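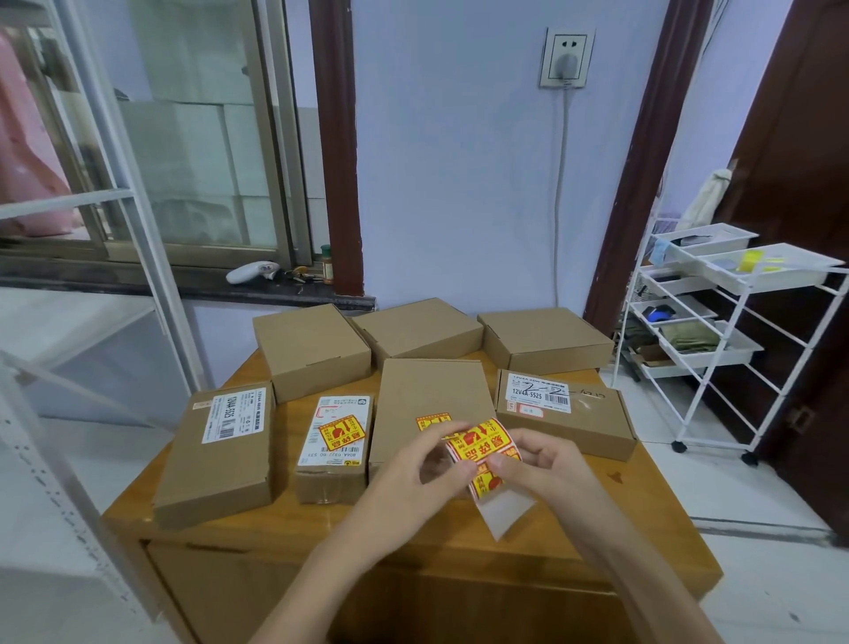 ## Fragile stickers on a roll, yellow/red (易碎品)

Sturkau packing supplies. Stock code 2597. Roll of 50 or carton roll of 576, same sticker on both.

Bright yellow, red border, red broken glass symbol, 易碎品 in red characters (means fragile). No English on these. If you want the English ones, look at Gerkberg on the labels page, different glue, bit dearer.

**Quick details**

- Translucent white backing strip, stickers peel off one at a time
- Permanent glue, made for plain brown card
- Fine on printed shipping labels as well, not so good on shiny tape
- Write on them with marker only, biro skips
- Keep rolls out of direct sun, yellow goes pale after a summer on the shelf

**Which roll**

Small roll, 50. Handy for the odd parcel, fits a drawer.
Carton roll, 576. For anyone doing a box or more a day. Heavier than you'd think, get the Jeler holder if your bench is small. Holder sold seperately, code 106.
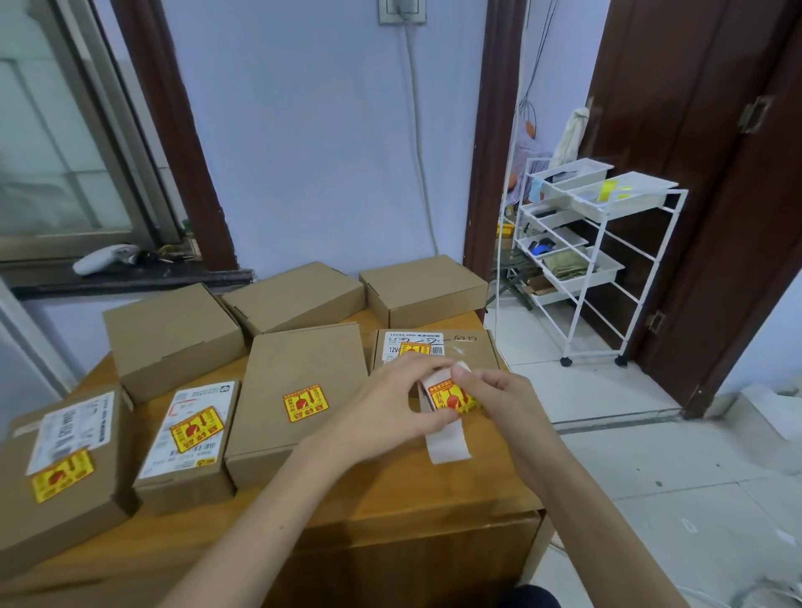
Placement is what we get asked most. Top of the box, flat area, not over a fold or flap. Pull the roll backwards and the corner lifts by itself, saves picking at it with your nails. Let the backing hang over the front, no need to tear as you go. Try not to cover a barcode. On the big flat mailer with no shipping label it's easy, one sticker near the middle and done. Boxes with a courier label are tighter, a little overlap on the blank bit is ok but couriers do moan if they can't scan.

Press down with the flat of the hand, corners last. Cold garage in February? Bring the roll indoors the night before, glue dosn't like it.

**Goes with**

- Amundsen tuck-flap mailers, plain kraft, flat sizes and the taller ones
- Jeler roll holder, 106
- Clear tape, any of ours

**Orders**

In by 2pm goes same day. Mixed cartons fine, just say in the notes box. Returns ok if the roll is unopened. Part used rolls no, sorry.

Bulk prices or a different language on the sticker, ask for Ieuan Wogan at the trade counter, mornings best.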